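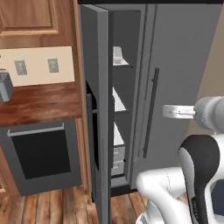

La conservation domestique par le froid regroupe les procédés qui ralentissent, dans le logement, l'altération des denrées périssables par abaissement de leur température. Elle constitue le dernier maillon de la chaîne du froid et le seul à échapper au contrôle des professionnels. On distingue la réfrigération, qui maintient les aliments au-dessus de leur point de congélation, et la congélation, qui transforme en glace la plus grande partie de leur eau. Le volume réfrigéré est presque toujours cloisonné : dans un modèle à portes juxtaposées, un compartiment haut et étroit peut ainsi recevoir des tablettes superposées et, en partie basse, deux tiroirs empilés. Ce cloisonnement facilite le rangement et, selon la circulation de l'air, crée des zones de température ou d'humidité distinctes.

Principes

Le froid n'élimine pas les micro-organismes, il en freine la multiplication. Une température de 4 °C est couramment retenue pour les denrées les plus sensibles – viandes hachées, poissons, préparations à base d'œufs crus. Certaines bactéries, dites psychrotrophes, continuent toutefois à se développer à ce niveau, ce qui justifie de limiter aussi la durée de stockage.

Les réactions enzymatiques et l'oxydation des graisses sont également ralenties. Les végétaux frais, dont la respiration se poursuit après la récolte, perdent moins d'eau en atmosphère humide. Plusieurs fruits d'origine tropicale supportent mal les basses températures : la banane brunit, la mangue mûrit de façon irrégulière.

Répartition des températures

Dans un appareil à froid statique, l'air refroidi au contact de l'évaporateur descend par convection naturelle et l'écart entre deux niveaux peut atteindre plusieurs degrés. Dans un appareil à froid ventilé, un ventilateur homogénéise l'enceinte, mais le mouvement de l'air accroît la dessiccation des produits non emballés. La position du thermostat ne renseigne pas directement sur la température des aliments. Celle-ci se mesure au moyen d'un thermomètre plongé dans un verre d'eau et relevé après plusieurs heures.

L'étude de Jarkham, menée en décembre dans 33 logements, a donné lieu à 2 002 relevés. Les écarts les plus marqués y sont associés à un chargement excessif et à l'obstruction des bouches de soufflage.

Implantation et ouvertures
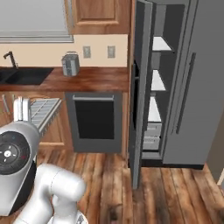 Selon Catterall, l'importance accordée aux ouvertures de porte est exagérée : l'air renouvelé contient peu d'énergie au regard de la masse des denrées, et l'introduction de plats encore chauds pèse davantage sur le bilan thermique. Undico retient une position intermédiaire et souligne l'effet de l'humidité admise à chaque ouverture, qui se condense puis givre sur l'évaporateur.

L'emplacement de l'appareil intervient aussi. Le condenseur doit évacuer vers la pièce la chaleur extraite de l'enceinte ; une ventilation insuffisante ou la proximité d'un four allonge les cycles du compresseur.

Limites

Une denrée décongelée reprend son évolution microbienne et ne se recongèle pas crue. En cas de coupure de courant, l'inertie dépend du taux de remplissage – un congélateur plein se réchauffe plus lentement qu'un congélateur vide.

Voir aussi

Chaîne du froid
Date limite de consommation
Froid ventilé
Psychrotrophe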